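Why does a computer forget things when you switch it off?

11/4/23

Have you ever typed out a really good story, and then the power went off and the whole lot vanished? I have! I was nine, it was about a haunted canal boat, and I'm still a bit cross. So let's talk about computer memory, and why some of it is so forgetful.

A computer has two main ways of keeping hold of things. One is called storage. That's like the bookshelf in your bedroom: it holds loads, and everything is still there in the morning. The other is called RAM, and it's more like your desk. You take a book off the shelf, open it on the desk and get to work. (RAM stands for random access memory, but you can forget that bit if you like.)

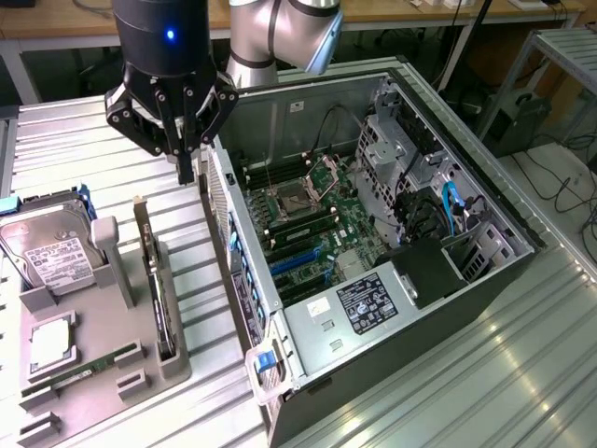 Desks come in different sizes, and a bigger one lets you spread out more books at once. RAM is the same! More of it means you can have a game, a drawing and 36 web pages open together without everything going slow. It lives on the motherboard, the big flat board that all the other parts join on to. The one in this computer is green, and the long black slots in a row are where the memory goes.

So why does it forget? Well, RAM remembers using tiny bits of electricity, a bit like lots of little buckets that leak. The computer has to keep topping them up, over and over, far faster than you can blink. Turn off the power and the topping up stops. The buckets drain and your haunted canal boat sinks.

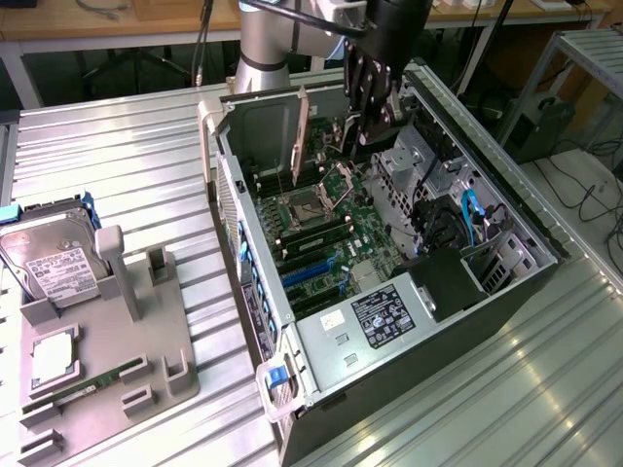 Memory comes on thin little boards called modules, and each one pushes into a slot. When I was at school in Tultby our library computer was painfully slow, and one extra module cheered it up no end. You don't have to fill every slot, either. There's just one module fitted in this computer, in the bank of black slots.

Please don't go opening up the family computer to look, though! Ask a grown-up first, and make sure it's unplugged.

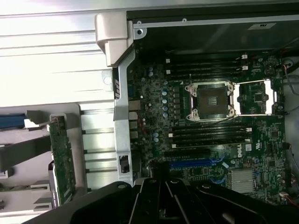 Eight memory slots, all empty, on a dark green motherboard.

Now for something to try. Ask a friend to read you the numbers 42, 221, 200 and 36, then say them back. Easy? Now do it again, but sing a song before you answer. Tricky, isn't it! Next time, write the numbers down first. Your head was the RAM, and the paper was the storage.

And do save your stories.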